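Re: Fireo hand, sleeve creeping over the wrist collar
7/19/21

> Our sleeve rides down over the collar after 300 cycles on the
> cabinet job. Clamp or tape?

Neither. Check the cuff first. Ours stops short of the metal, with the slot left clear. 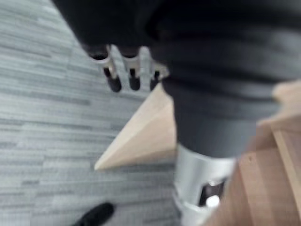 We re-seat it every 900 cycles, arm parked, drives off.

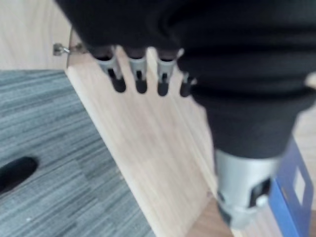 Left hand over the board; blue bracket lower right.

Then jog the wrist through full travel and look at the folds.

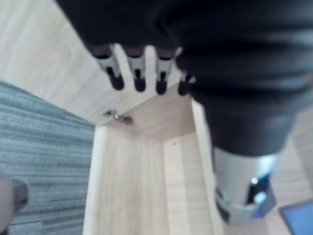
If they bunch on one side, turn the sleeve and repeat.
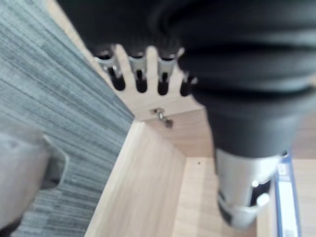
Fingertips, with cabinet hardware below.

Tips get changed at 2000. Lynch stocks them.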